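Niltum Two-Arm Cell: Set-up and Care Guide

Section 9. Checking the gripper fingers and wrist cables

Carry out this check before the first run of the day and after any finger change. It applies to Niltum cells supplied with the walled work surface and the front rail. For cells without walls, see Section 12.

You will need:
A hex key set
A soft, dry brush
Lint-free cloths
Spare finger pair, Erkeo pattern
The cell logbook

CAUTION: Switch off arm power at the supply before touching the fingers or any connector. An arm that loses power may drop. Support the wrist with one hand before you switch off.

9.1 Mounting plates and cables

1. Check each screw on the mounting plates where the arms meet the rail. Tighten any that turn by hand.
2. Follow the purple cable from the wrist module down to the base. It should sit in every clip along the white link.
3. Bend the elbow by hand through its full travel. The cable must keep a loose curve at the joint and must not pull tight at any point.
4. Press the red connector home on the wrist module. Do not use tools.

Note: If the cable comes out of a clip more than once, replace the clip. Do not tape the cable to the link.

9.2 Fingers

5. Brush lint and thread from between the fingers. Fabric work leaves more than you would expect, mostly low down in the gap.
6. Close the fingers slowly from the control page. The tips should touch first and meet at the same height.
7. If one tip stands proud, loosen the finger screw a quarter turn, line up the tips and tighten again.
8. Change both fingers together at 1,000 cycles, or sooner if a tip is chipped. Never fit one new finger beside an old one.

9.3 Test pick

9. Wipe the work surface and restore power. Wait for the base lights.
10. Lay a piece of light mesh fabric on the surface, loosely folded.
11. Run program 371. Watch the wrist view as the fingers close and check that the fabric is held at the tips.

Arms on the rail, then a wrist view with the fingers closed on trimmed mesh:

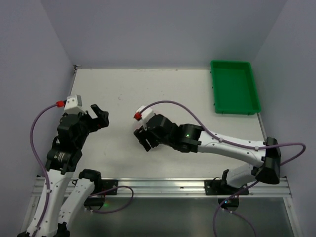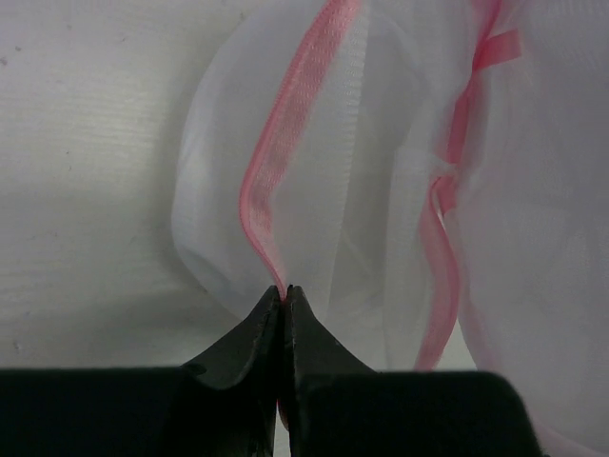

12. Open the gripper from the control page and take the fabric off the surface. Look along the trim for pulled threads. If you find any, lower the closing force by one step and repeat from step 10.
13. Write the cycle count and the force setting in the logbook.

Note: Force settings are stored separately for each arm. Changing the left does not change the right.

If the fabric still slips after three attempts, stop and fit new fingers. Spare pairs are ordered from Antoniuk in Damdale under the Erkeo pattern number, stamped inside the finger base. Older fingers without a stamp do not fit this wrist.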